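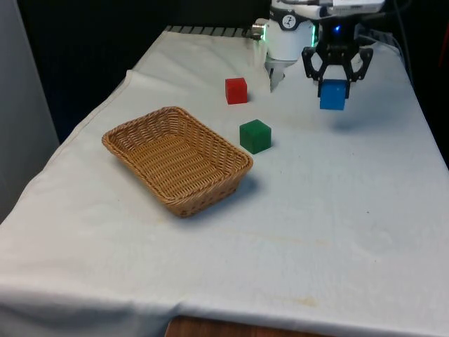

The blue cube in the gripper, with the basket at left. Workshop table, 6/20/23.

Slow Is a Good Speed
by Zoi Panagiotou

In our shared workshop there is one argument which comes back every week. One member wants the arm to move faster. I am the person who says no, and I would like to explain my position in writing, where I cannot be interrupted.

The task we chose is small. There is a red cube, a green cube and a blue cube, and all of them must go into the basket. A child of two years can do it. When visitors come, they watch for one minute and then ask why we don't increase the speed. Our neighbours in the building, who have a project named Cladico, run their machine very fast and it looks wonderful. I admit that I am a little jealous of the sound it makes.

But I have kept a notebook from March, and I believe the notebook more than the sound. In it are 598 attempts at the slow setting. I write down every failure with its cause, as far as I understand the cause. At the slow setting I can see the moment when the fingers touch one side of the cube before the other, and the cube turns a little. At the fast setting I see only a cube on the floor. The failure is the same, but I learned nothing from it and I must also look under the cupboard.

Some people will answer that this is what the recorded data is for. It is a fair point. We do record, and I read the files at home in the evening. Still, I find that I ask better questions of the numbers when my own eyes saw the thing first.

There is also the matter of money. We spent 3,000 dollars from our common budget, and seven of us share it. For an amateur group this is a serious amount, and I don't wish to explain a broken finger to the other six members.

My proposal is modest. We stay at the slow setting until we have 70 good attempts in a row, with the basket at any angle. After that, I will turn the speed up myself, one step, and open a new page in the notebook.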